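Rillisura R2 Paired Hand Unit
Handheld capture for two-finger manipulation data

Product code: RIL-R2-P
Supplied by: Stakach
Status: in stock, ships from Bestodthorpe

Overview

The R2 is a pair of handheld finger units for recording demonstrations without a robot in the loop. The operator holds one unit in each hand and performs the task directly. Finger pose and contact force are logged with the head camera stream and written to a single episode file. Episodes can be replayed or used for policy training with no conversion step.

The R2 replaces the R1. Mounting holes on the finger plates are unchanged, so R1 plates can be reused. R1 cables can't.

What's in the box

Left unit and right unit
Two finger plates, fitted
Two signal cables, black
Sync box with power supply
Hex key, spare plate screws
Calibration card

The head camera and mount are sold separately (see Kerekes head mount, same catalog section).

Specifications

Weight per unit: 370 g, without cable
Cable length: 300 cm
Force channels: one per plate
Connection: wired, both units to one sync box
Host: one USB port

Setup

Connect both cables to the sync box before switching it on. A unit connected later will show up in the host software but its timestamps will be wrong, and the episode will fail the import check.

Run each cable back over the wrist and along the forearm. Leave a loop at the wrist large enough for a full turn of the hand. A tight cable pulls on the unit and shows up in the force channel as a slow drift.

Calibrate at the start of each session and after any plate change. The routine takes 31 seconds. Keep the plates open and still until the light on the sync box goes green.

Recording notes

Flat, glossy packages are harder to record than mugs or blocks. Grip them by opposite edges and keep the package level. If the plates close past the edge, discard the episode.

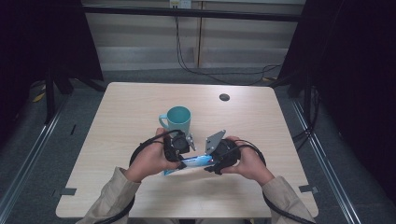 Start with the plates open and in view of the head camera, and hold still for one second at each end of the episode. The trimming tool uses those pauses to find the cut points. Long sleeves are fine if the cuffs stay clear of the plates.

Mark the table position on the floor if it will be moved between sessions. In our reference package set, 169 episodes were rejected at review, most of them for a missing end pause.

Known issues

Firmware 1.3 swaps left and right if the cables are crossed at the sync box. Fixed in 1.4.

Support

Hardware and spares: Kinga Antal
Import tools and file format: Snædís Eskildsen
The support desk is closed on Sunday.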